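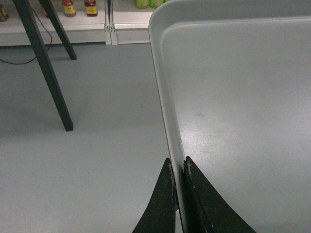
努尔科姆引入机械臂承担托盘搬运,一线员工转岗不减员

2018-10-10,努尔科姆(Nullcombe)讯——食品分装与配送企业范隆(Van Loon)今日宣布,其努尔科姆分装中心的托盘搬运工序已改由机械臂完成。该系统由自动化公司莱尔卡诺(Lerkano)提供,今年3月开始试运行,目前已在两班生产中正式使用。

努尔科姆分装中心主要处理瓶装和罐装调味品,现有员工139人。空托盘从清洗区取出,送到分装台,装货后再转到待发区,用过的托盘收回清洗。过去这几步全靠人工,一名搬运员每班要弯腰、转身数百次。公司内部的工伤记录显示,腰背和手腕不适长期是该中心员工请假的首要原因。

新系统共有2台机械臂,均配两指夹爪,从托盘边沿夹持,一指在内、一指在外。夹爪腕部装有小型摄像头,用于确定边沿位置。每班搬运托盘692个,与改造前人工完成的数量持平。范隆表示,本次改造没有以提速为目标,分装台的节拍维持原样,今后如需调整,将先与员工代表协商。

努尔科姆分装中心运营经理卡莱因·亨德里克斯(Karlijn Hendriks)说:“搬托盘这个活儿不难,但是一天做下来很累,年纪大一点的同事吃不消。我们当初和员工谈的时候讲得很清楚,搬运岗位会取消,人会留下。到今天为止,没有人因为这个项目离开公司。”

原搬运组的员工已分别转到质检、标签核对和设备看护三类岗位,基本工资不变。其中转到设备看护岗位的员工接受了70小时的带薪培训,内容包括夹爪指片的更换、摄像头清洁、急停操作以及常见故障的判断。培训由莱尔卡诺的工程师在现场进行,教材有荷兰文和英文两种版本。

试运行期间也出现过一些问题。部分旧托盘边沿变形,夹爪夹住后容易滑脱;浅色托盘表面反光,有时会影响摄像头对边沿的识别。莱尔卡诺为此更换了指片材料,并调整了分装区的照明角度。范隆则淘汰了变形较严重的托盘,改用同一规格的新托盘。地面线缆的走向也重新做了安排,方便员工推车通过。

员工代表费姆克·德克莱尔(Femke Declercq)参加了项目的全部协商会议。她说:“大家最开始担心的是饭碗,后来担心的是学不会。现在第一个问题有了书面承诺,第二个问题还要看时间。有几位同事觉得看护设备比搬托盘更费神,我们希望公司在排班上考虑这一点,不要让一个人整班盯着机器。”

范隆对此回应称,设备看护岗位自下月起实行班内轮换,每名员工连续看护时间不超过2小时。轮换安排将在明年3月评估一次,评估结果向全体员工公布。

按照现行规定,机械臂工作时,员工可以从指定通道进入相邻区域,进入作业范围前必须先停机。夜间仍保留人工搬运的备用流程,遇到停电或设备检修时启用。

范隆还计划在库伦特(Culent)仓库采用同类系统,时间取决于当地员工协商的进展,目前尚未签订采购合同。

关于范隆
范隆从事食品分装、仓储和配送业务,在努尔科姆和库伦特设有作业点。

关于莱尔卡诺
莱尔卡诺为中小型仓储和食品企业设计、安装搬运设备,并提供操作培训和维护服务。

近期新闻
范隆公布努尔科姆分装中心新排班办法
库伦特仓库冷藏区完成扩建
莱尔卡诺开设夹爪维护培训课程
范隆与员工代表签署转岗安置协议
努尔科姆分装中心更换清洗线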